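동아리 일지 밀린 거 한번에 씀

1월 내내 동아리방에 살았는데 블로그는 하나도 못 올림. 지금 새벽 두 시고 내일 또 가야 해서 빨리 쓰고 잔다. 사투리, 오타 있어도 그냥 넘어가 주세요.

일단 우리 팀 이름 정해짐. Takville. 뜻 없음. 비탈리(Vitalii Boiko, 교환학생, 제어 담당)가 자기 게임 속 마을 이름이라고 던졌는데 다들 지쳐서 그대로 통과됐다. 대회는 Landeg 컵이고 종목은 양팔 조작. 참가팀 9팀. 작년보다 늘었다는데 작년엔 내가 없어서 모름.

1. 과제 고르기

여기서 이틀 날림. 수건 접기 하자는 파랑 블록 쌓기 하자는 파로 갈림. 나는 수건 쪽이었는데 졌고 블록도 졌다. 결국 라이네 선배(Laine Petrauskas)가 들고 온 "그릇이랑 트레이" 과제로 감. 한 팔이 그릇 잡고 트레이 위로 가져가서 기울이고, 다른 팔은 트레이 옆에서 대기하다가 필요하면 거드는 거. 말로는 쉬움. 진짜 말로만.

2. 데이터 모으기

시연 데이터 목표가 56개였는데 지금 37개. 한 사람이 오래 하면 뒤로 갈수록 동작이 이상해져서 돌아가면서 한다. 비탈리는 너무 빠르고 나는 너무 느리고 라이네 선배만 적당함. 근데 선배는 조교 일 때문에 저녁에만 옴;;

트레이에 청록색 액체가 깔리니까 조명 반사가 엄청나다. 카메라로 보면 하얀 줄이 번쩍번쩍. 액체 가장자리를 봐야 하는데 반사광을 자꾸 가장자리로 잡음. 그래서 조명 각도 바꾸고, 다시 찍고, 또 바꾸고... 이걸로 오후 하나가 통째로 사라졌다. 오른팔 그릇 속도도 문제. 트레이 위로 넘어올 때 너무 휙 움직여서 흰 그릇이 화면에서 다 뭉개진다. 속도 제한 걸자고 했더니 비탈리가 그럼 시간 점수 깎인다고 반대함. 아직 결론 안남. 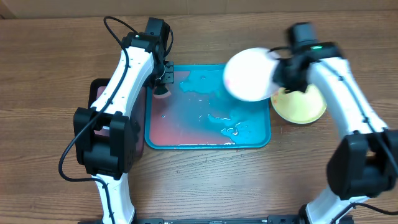
3. 그리퍼 문제

그리퍼가 그릇 테두리를 잡는 위치가 조금만 달라져도 기울이는 각도가 완전 달라짐. 처음엔 코드 문제인 줄 알고 로그를 2602줄까지 읽었는데 코드는 멀쩡했다. 내 눈만 안 멀쩡함. 결국 잡는 위치를 고정하기로 하고 시작 자세를 따로 저장해 뒀음. 파일 이름은 start_final_진짜. 나중의 나야 미안.

왼팔은 아직 할 일이 애매하다. 트레이 왼쪽 위 모서리에서 손가락 살짝 벌리고 있는 자세까지는 했고, 거기서 모서리를 잡아줄지 그냥 비켜 있을지 못 정함. 나는 잡자는 쪽. 양팔 종목인데 한 팔이 구경만 하면 심사 때 좀 그렇잖아요... 잡으면 또 두 팔 간격 때문에 충돌 체크를 다시 해야 돼서 비탈리가 한숨 쉼.

4. 케이블

별거 아닌데 적어둠. 왼팔 케이블이 그리퍼 위로 둥글게 올라갔다가 팔을 따라 내려오는데 팔꿈치 쪽에서 여유가 애매하다. 팔 접을 때마다 신경쓰임. 벨크로로 묶으면 될것 같은데 벨크로가 없다. 누가 동방에 남는 거 있으면 내 자리에 좀 놔주세요.

5. 남은 거

시연 나머지 채우기. 조명 위치 바닥에 테이프로 표시하기. 발표 자료는 한 장도 없음. 표지에 팀 로고 넣어야 된다는데 로고도 없음. 라이네 선배가 그림판으로 그려 온다고 했는데 좀 무섭다.

아 그리고 신입 부원 받아요. 파이썬 몰라도 됨, 저도 들어와서 배웠음. 저녁 일곱 시 이후에 동방 오면 거의 누가 있어요. 문 안 열리면 세게 두드려 주세요, 팬 소리 때문에 안들림.

자러 감. 속도 제한 얘기는 결론 나면 다음 글에 쓸게요.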